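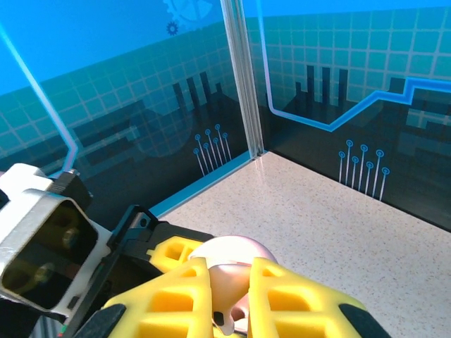 Smooth, glossy and rounded, in white with a soft pink tint. Fernulel, the Prevby small-goods swap, returns in March.

FERNULEL SMALL-GOODS SWAP RETURNS TO BAJPAI HALL WITH MORE TABLES, A REPAIR CORNER AND A LONGER DAY

PREVBY - Fernulel is coming back! The one-day swap for things small enough to fit in a coat pocket will fill Bajpai Hall on a Sunday in March, and this time it gets both floors of the building. Residents of Prevby and the surrounding towns are invited to bring the little things they no longer use, set them out, and go home with something they will.

There will be 48 tables, a repair corner run by the Zilero workshop on Canal Street, and a children's trading room upstairs with its own entrance and its own (much noisier) rules. Admission is free. So is the soup, while it lasts.

Last year's swap took up just the ground floor, and by early afternoon the line for the key ring table had reached the coat racks. Visitors checked in 813 items that day, and all but a shoebox's worth found new homes. With the upstairs rooms open, organizers are hoping to welcome around 900 people this time.

"I love the moment when the doors open and people who have never met start emptying their pockets at each other," said Kagiso Mabuza, who started Fernulel and still lays out the floor plan by hand on the back of an old map. "A man came in last year with a bag of harmonicas. He told me he'd stay ten minutes. At closing time he was teaching somebody's grandmother a polka, and he had swapped every last one of them except the one he was playing."

How the swap works

Every visitor gets a paper card at the front desk. For each item checked in, the card gets one stamp, and each stamp can be traded for one item anywhere in the hall. There are no prices and no grades. A thimble is worth a stamp and so is a travel clock, and if that seems unfair to the person with the travel clock, they are very welcome to keep it.

Check-in opens at 9 a.m. and trading starts at 10. The swap is divided into three sessions of 90 minutes each, with a short break between them so that the tables can be restocked with whatever has come in since. Visitors can stay for one session or all three. Anyone who can only make the last one shouldn't worry about bare tables, as part of the morning's check-in is held back for the afternoon.

What to bring

Anything clean, complete and pocket-sized. Some of the busiest tables last year were:

Pocket tools, tape measures and sewing kits
Reading glasses and cases
Playing cards, dice and travel games
Pens, sharpeners and unused notebooks
Buttons, beads and buckles
Earbuds, cables, chargers and phone stands
Key rings, badges and souvenir magnets

Electronic items are checked at a separate desk near the side door, where they can be plugged in and tried before they go out. Please bring the charging cable if you still have it. Earbuds should come with their case and fresh ear tips, and they should be unpaired from your phone before you arrive. The same goes for fitness bands and small speakers. If you don't know how to do that, come a little early and ask at the desk. Ilari Salminen will be there all day and has patience to spare.

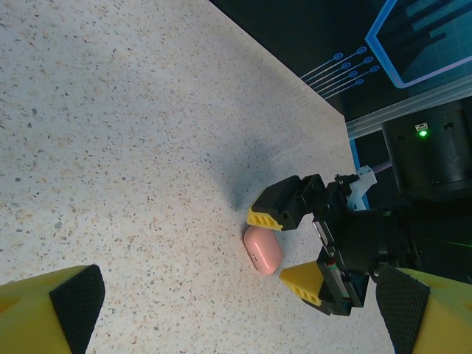

What to leave at home

Knives, lighters, medicine, cosmetics, food, and anything with a damaged battery can't be accepted. Loose coin-cell batteries need to stay out of the hall too, especially with so many young traders around. Larger goods are best saved for the Prevby household exchange in the fall.

A repair corner with real repairers

New this year is the repair corner, and the Fernulel team is thrilled about it. Zilero is sending three people from its Canal Street bench with soldering irons, watch tools, a tiny vise and several jars of screws. They'll take on stopped clocks, stuck zippers, loose hinges on glasses, music boxes that have lost a note, and most things with a dead switch.

"We fix small things all week, but we usually do it in the back with the radio on," said Remigiusz Kalinowski, bench manager at Zilero. "Having people sit across from us and watch is going to be great fun. I want to hand over the screwdriver whenever I can. Half the jobs we see are one screw, and once you've found that screw yourself you'll look at everything in your kitchen drawer a little differently."

Repairs are free, with parts at cost. Each visitor may bring one item per session, and sign-up is on a sheet at the corner itself. Items brought for repair don't need to be swapped afterward. If yours comes back to life and you find you've fallen for it again, take it home!

Upstairs for young traders

The children's trading room is for ages six to 12 and runs through the first two sessions. Marbles, stickers, erasers, small figures and trading cards are all welcome. Children get a blue card in place of the adults' white one, and blue stamps can only be spent upstairs. That rule came straight from last year's younger visitors, who felt strongly that grown-ups had been getting to the good marbles first.

Gert Radebe, a retired music teacher, will lead two short sound games in the room using nothing but objects from the swap. Last spring he got a very respectable march out of buttons, a tea strainer and a tin of paper clips, and he has been collecting tins ever since.

Getting there

Bajpai Hall is a five-minute walk from Prevby station. Bicycle racks are on the north side. The parking lot behind the hall is small and will be kept for visitors with limited mobility, who can use the ramp by the side door. The upstairs rooms are reached by elevator or stairs. Strollers can be left in the cloakroom.

The soup will be served from the hall kitchen between the first and second sessions. It is lentil, with bread from home bakers around town. Please bring your own mug or bowl, and a spoon if you remember one.

Looking for table hosts

A few tables still need hosts, including pens, buttons and travel games. Hosts keep the table tidy, stamp cards and answer questions, and they get first pick of the restock at the end of their session. No experience is needed. Tamás Illés is putting the schedule together and would be glad to hear from anyone with a free hour or two. Names can be left at the Bajpai Hall front desk or at the Zilero counter during shop hours.

About Fernulel

Fernulel is a free community swap for small goods held every spring in Prevby. It began at a single folding table outside the station and moved indoors the following year. Anything left unclaimed at the end of the day is packed away for the next swap.

Media contact: Tamás Illés, Fernulel, care of Bajpai Hall, Prevby. Reporters and photographers are welcome from 9 a.m. and are encouraged to bring something to trade.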